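Opening a box is still a hard problem

Household robots, and what the demonstrations leave out

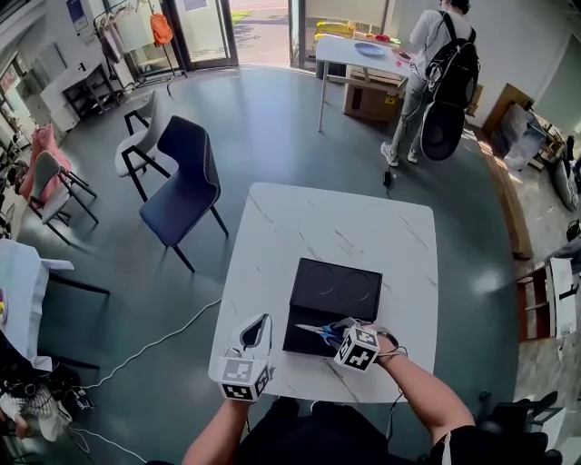
The task, not the machine

A pair of scissors, a black box on a white table, and a person holding a gripper in the left hand. That is the level at which household robotics currently works, and it is the right level. Anyone who wants to know whether a machine can do chores should ignore the films of robots folding shirts to music and look at work of this size.

Consider what the right hand does with scissors. It picks them up in whatever orientation they happen to lie, turns them with the fingers alone, and seats the thumb in one loop. It opens and closes the blades against a material whose stiffness is not known in advance. If the blades fold the material instead of cutting it, the hand applies a small sideways load to bring them together, usually without its owner noticing. A gripper with two fingers has no equivalent of most of this. It can hold scissors. Using them is a separate matter, and the usual answer is to bolt a powered cutter to the arm and change the job to suit.

Changing the job is a respectable answer. Dishwashers do not imitate a person at a sink. But it should be declared. When a supplier says its arm opens parcels, the buyer ought to ask whether it opens parcels as they arrive, or parcels of three known sizes placed square on a mat.

What a success rate means

I spent part of July on the packing floor at Farier, where a Zesteck arm had been set up to open returned goods. The returns come in cartons, bags and rigid boxes, some taped twice. Over the trial the arm was given 602 items. It completed 70 per cent of them without help, and the supplier regarded this as a strong result.

It is a strong result as research. On a shop floor it means that three items in ten need a person, and that the person must be near enough to step in and alert enough to notice. Farier had planned to move one worker off the bench. In practice that worker stood beside the arm and cleared it. The mean time per item was 55 seconds for the arm, and the experienced packers were a good deal quicker. The arm does not tire, but it also does not put a damaged lid to one side and mention it at the end of the shift.

The failures were instructive. Few came from the vision system, which found the box nearly every time. Most came in the last centimetre: a finger pad slipping on a glossy lid, a flap springing back, a blade entering too deep. These are contact problems. They are governed by force and friction, and a camera sees them late or misses them.

Homes are worse

A packing floor is at least arranged for packing. A home has cables across the floor, chairs left where somebody stood up from them, bags by the wall and people walking through. A person steps over a cable without any plan. A wheeled base must detect it, classify it and decide whether it can be crossed, and a cautious base will simply stop.

The Tamayo kitchen unit was tested in furnished flats last year and the published figures were fair and dull, which I mean as praise. Loading plates into a rack went well. Wiping a table went well if the table had been cleared first. Clearing the table was the weak part, and clearing the table is most of the chore.

Where the progress is

None of this is an argument for waiting. Learning from human demonstration has improved manipulation more in a few years than hand-written motion planning did in the long stretch before it. Hand-held grippers matter here because the person records the motion through the same kind of fingers the robot will later use. The demonstrator is then subject to the robot's limits, and discovers early which parts of a job two fingers cannot do.

The weakness is coverage. A set of demonstrations made on one table, with one box, teaches that table and that box. Cundell, which sells training sets to arm makers, now lists the number of distinct rooms and objects beside the hours recorded. Other vendors should copy this. Sixty hours in one room is worth less than the same hours spread over many, and a buyer at present often cannot tell which has been supplied.

I would also like to see failures published by cause. A single percentage hides whether the machine could not find the object, could not grasp it, or grasped it and then damaged it. The third is the expensive one in a house.

A fair test

My own test for a chore robot is plain. Give it a drawer of ordinary tools and a box it has not seen. Let it choose the tool, open the box, leave the contents unmarked and put the tool back with the blades closed. Allow it 60 seconds more than a person would need. Repeat in a different room, with the furniture as found - no mats, no markers on the box, no engineer at the stop button.

I know of no machine on sale that would pass. Several would manage the opening on a good day. Putting the scissors away would defeat nearly all of them, and any supplier who disagrees is welcome to bring one to the Farier bench, where the returns are still being opened by hand.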